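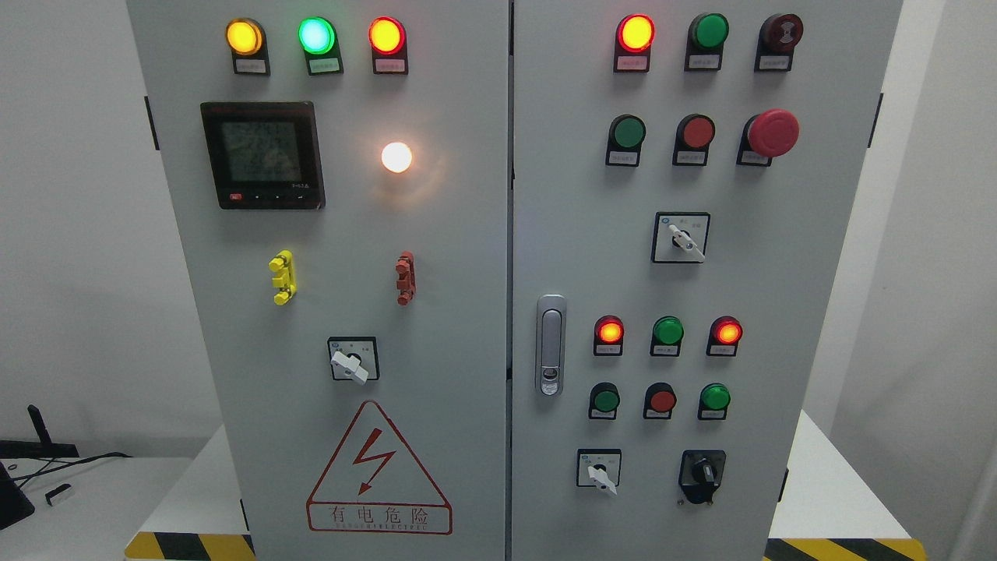
## 4.2 Learning the words of the shop

We went into the dairy at Wistuleck hoping to learn how newcomers pick up the everyday talk of a workplace, and we came away, happily, with far more than we had asked for (our notebooks ran to 200 pages). Of the 60 workers who kindly sat down with us, 19 were in their first year, and it was these newer folks who remembered best which words had puzzled them.
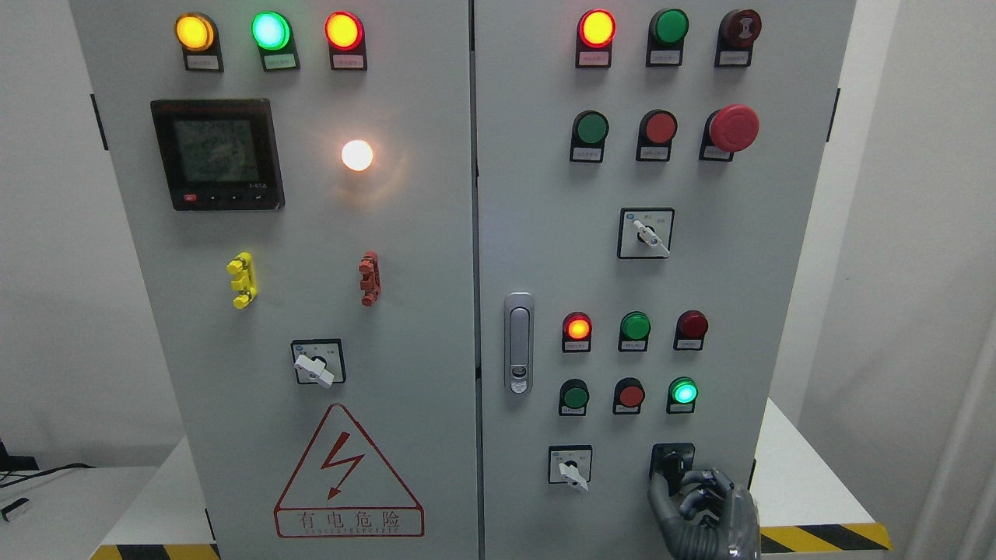

Many of those words were old nicknames, handed down from one shift to the next long after the thing they first named had been hauled away. The cold room was still "the chapel," and the morning count was still "the milk prayer," even among people who had never heard the story behind either one.

Figure 3. Cabinet doors with a row of three lit lamps, amber-yellow, green and orange-red, on the left door.

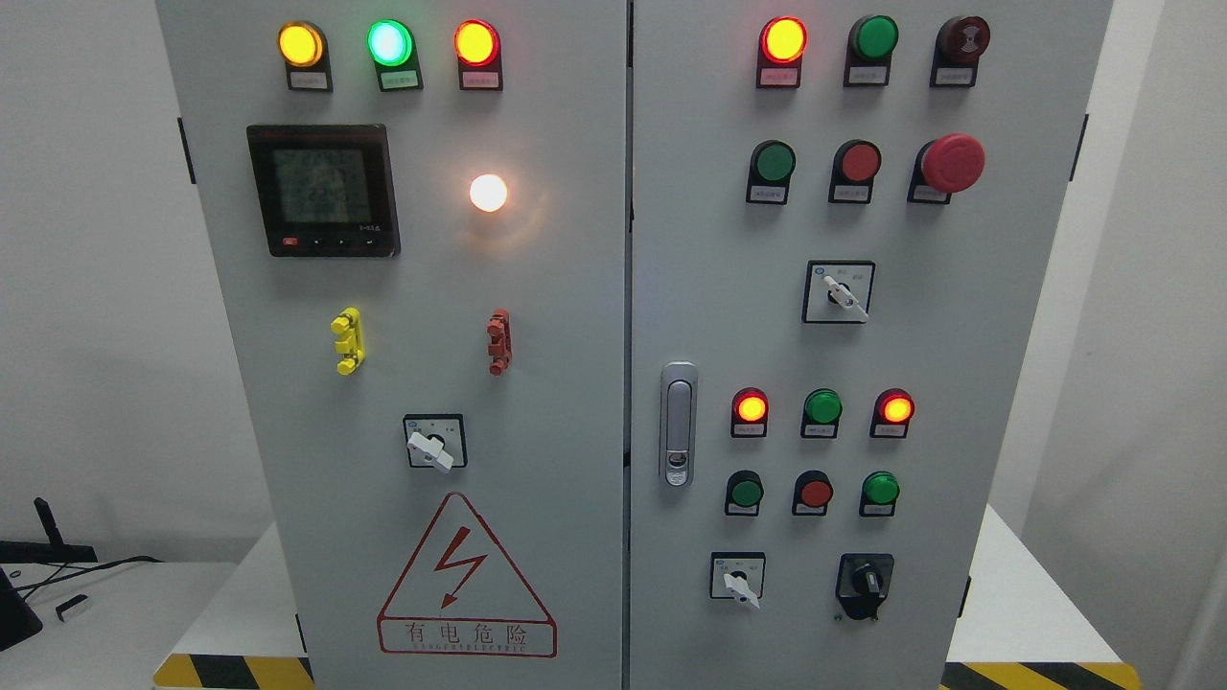
### 4.2.1 Who does the teaching

Most of this teaching, as far as we could tell, went on over lunch, and it was given with a good deal of teasing and (we were glad to see) a good deal of patience too.
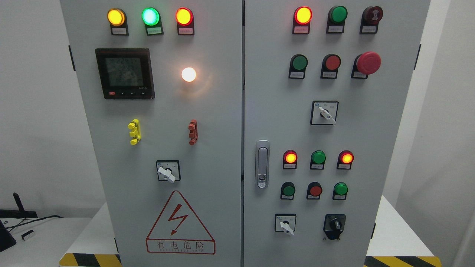

Wubit Negash told us that she had used the word "chapel" for a whole June before she dared to ask where it came from, and that the answer she got changed with each person she asked.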